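Progress report to Grusport, April
Leilani Kincaid, Tarstead

Hello Iona! The good practice guide for hand-held gripper work is coming on nicely. We've tried the draft rules on folding clothes, on an ordinary bed.

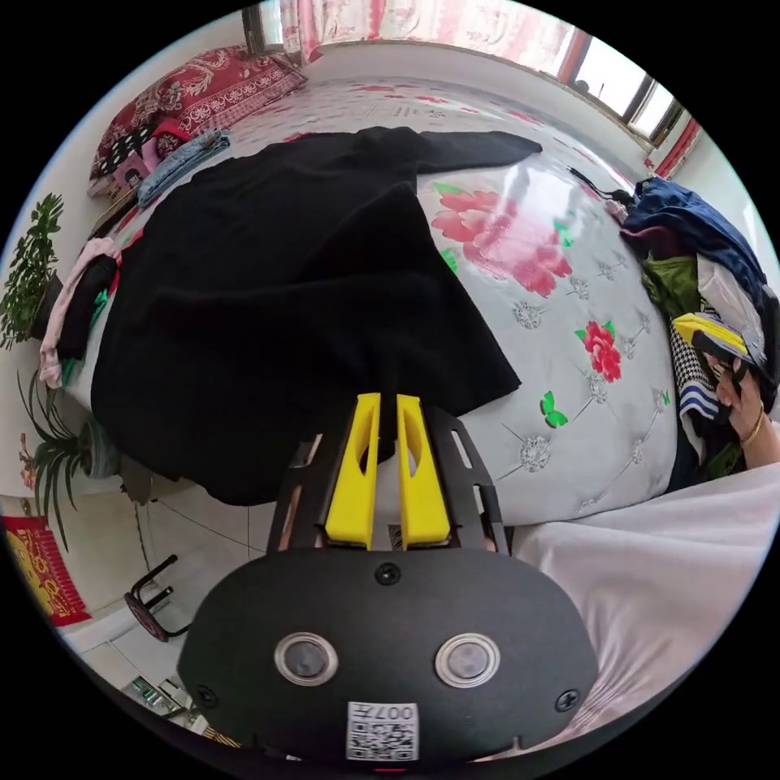
I've cut the safety section to two pages (it was a slog!) and Arthur has marked up both.

Rule 4 now says to lay each garment flat before you start.

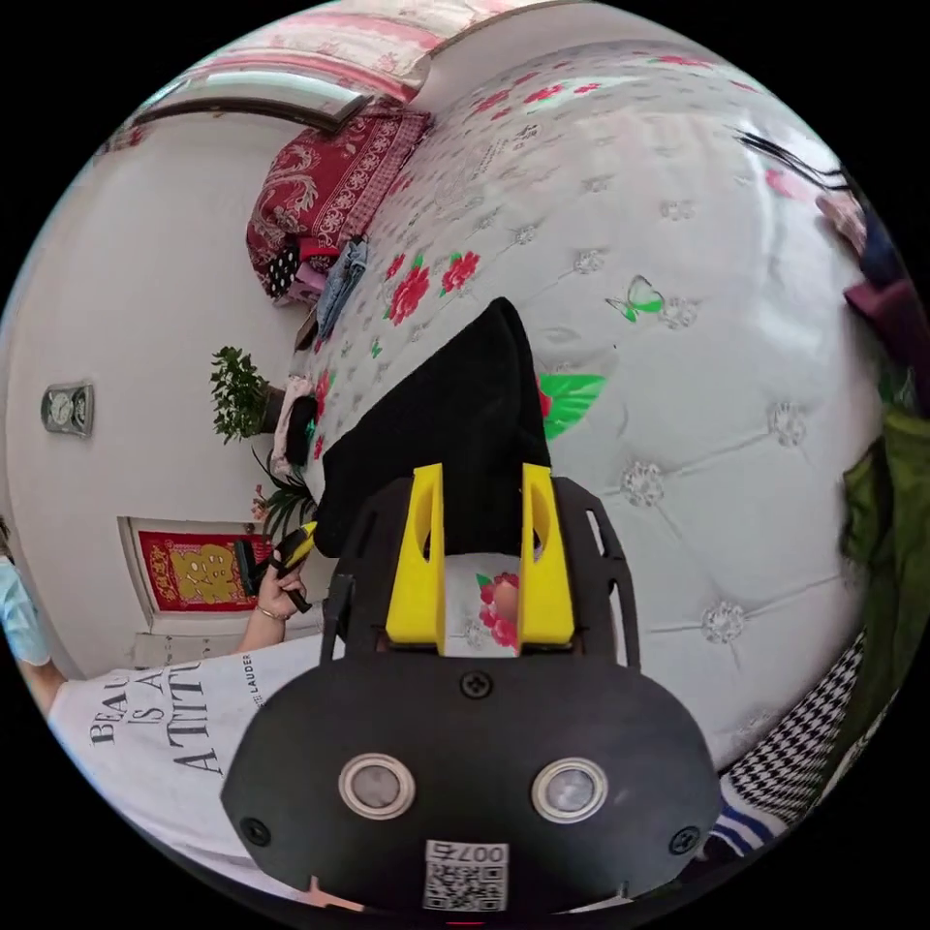
Still to do
Checking the wording against Tillerov's, which runs to up to 900 words. 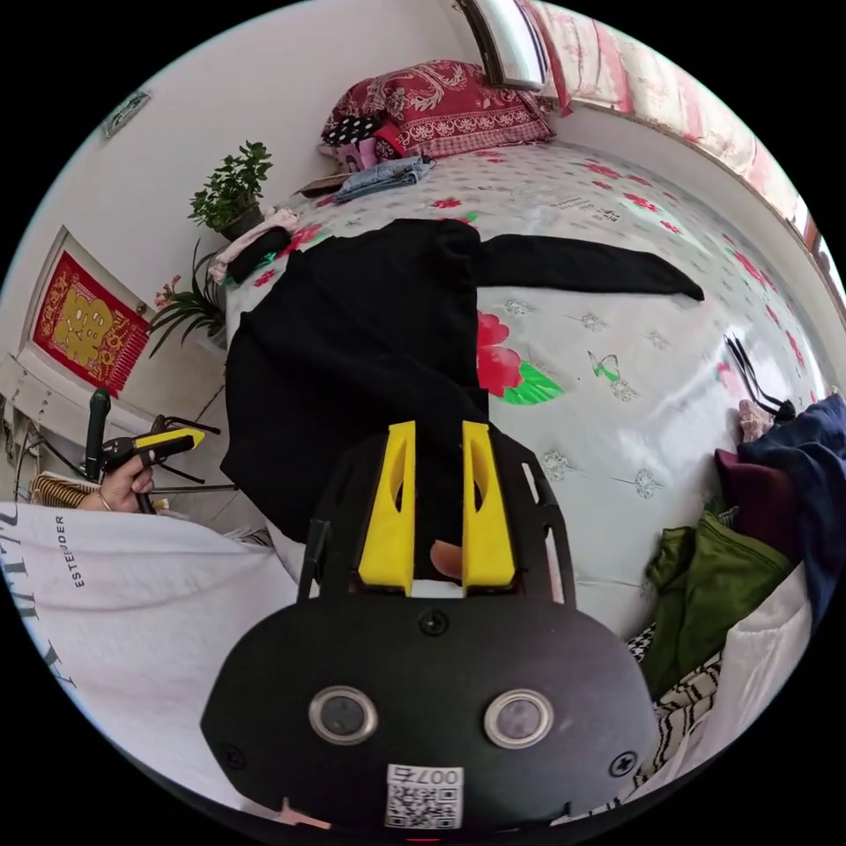 Page 2

Could you send comments on the draft by the end of the month?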